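Why do tables have holes in them?
Kids' Corner - Stuff Around You

Ok so. Tables. You've got one at home, probably wood, probably a bit of old jam on it. Flat, no holes. But have you ever seen a metal table with holes all over? Garden tables, workshop tables, the ones outside the pool. Holes everywhere. Somebody paid for a table and got one with bits missing!

There are good reasons.

Rain
Leave a flat table out overnight and you get a puddle on top. Puddle sits there. Table goes rusty, your sandwich goes soggy. With holes the water drops straight through and lands on your feet. (Move your feet.)

Weight
Metal is heavy. Every hole is a bit of metal you don't have to carry. A sheet with holes punched in it can still be pretty stiff, so it holds your lunch and your little brother's elbows, no worries.

Bolting things down
Some workshop tables have holes so you can put a bolt through and hold something still. Good for sawing, gluing, anything that wobbles. Not every holey table is made for this, some holes are just too small.

So how do they make the holes?
Mostly a big punch. Think of the hole punch in your classroom but much, much stronger. Metal sheet goes in, punch comes down, out drops a little metal disc. The discs get swept up and melted and turned into somthing else. Metal with lots of holes like this has a proper name - perforated. Say it slowly. Per-for-ay-ted. Now say it at dinner.

Colour next. Bare steel rusts, so it gets a coat of paint or a powder that's baked on in a hot oven. Blue, green, red, whatever colour you like.

The trouble with holes
Try writing on one. Your pencil goes through the paper, pop. Beads? Gone. Marbles? Depends how big. Round things roll till they find a hole and then sit in it and won't budge, and small things with skinny bottoms just tip over.

Fix for that is easy. Put a board on top. Wood is nice becuase it's flat and smooth and a bit softer than metal, so things don't clang when you put them down. Now you've got a flat spot to work on, and you can lift it off again when you're done. 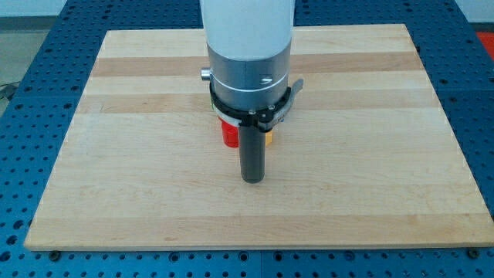
Sylvie Boychuk

A light wooden board on a blue perforated table, with a few small colourful things standing on the wood. Lots of room left over, it's a big board. The red one is round, a bit like a little cup, and a round thing like that is much happier on flat wood than on a bumpy bit of metal.

Try it yourself
You need: a colander (the thing for draining pasta), a chopping board, a plastic cup, some dry peas.
Turn the colander upside down. Stand the cup on it. Wobbly? Put the chopping board on top and try again, hold the edge with one hand. Then take the board off and drop 17 peas on the colander. How many stay up, how many go through? Try rice after. Sweep up the rice.

New words
Perforated - full of small holes, made on purpose.
Rust - the orangey brown crust iron and steel get when they're wet too long.
Punch - a tool that pushes a hole through something in one go.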